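Home Studies Open positions Facilities Contact

This site uses cookies to remember your language setting. Accept Decline

Call for participants: handwriting legibility study, Parnitz

The Fedoruk reading group at Stunport is recruiting 44 adults for a study of how handwriting changes over a long copying task. Sessions run in September at the Parnitz building, second floor.

Who can apply

Applicants must be 18 or older and must write by hand in English at least once a week. Left-handed writers are needed in particular — the last round of the study did not enroll enough of them. Applicants with a wrist or hand injury in the past year are not eligible. Glasses and contact lenses are fine.

What participants do

Each participant attends 2 sessions. In the first, the participant copies printed passages of 200 words onto unlined paper with a ballpoint pen supplied by the group. In the second, the same passages are copied with a pencil. A session lasts 70 minutes, including a break at the midpoint. Speed is not scored. Crossed-out words should be left as they are and the copying continued.

The sheets are later read by a separate panel, who type out what they can make out. Panel members do not see names, ages or any other details about the writer.

Payment

Payment is made by bank transfer after the second session. Participants who withdraw after the first session are paid for that session only. Travel within Parnitz is not reimbursed. Parking permits for the Cenness lot can be requested when booking.

Records

Sheets are stored under a participant code. The list linking codes to names is kept in a locked cabinet and destroyed when payments have cleared. Participants may ask for their sheets to be removed at any point before then.

Writing surface

Passages are copied at a flat table with a smooth, matte top in pale beige-gray. Participants may turn the paper to any angle. Desk pads and clipboards from home may not be used.

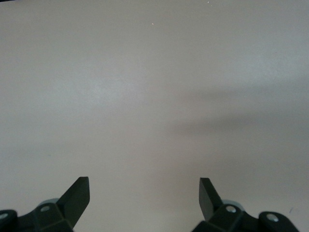 How to apply

Send the short form on the Studies page, stating writing hand and preferred time of day. Morning sessions start at 9:30 a.m. and afternoon sessions at 2:15 p.m. Applicants will receive a reply by email with a booking link or a place on the waiting list.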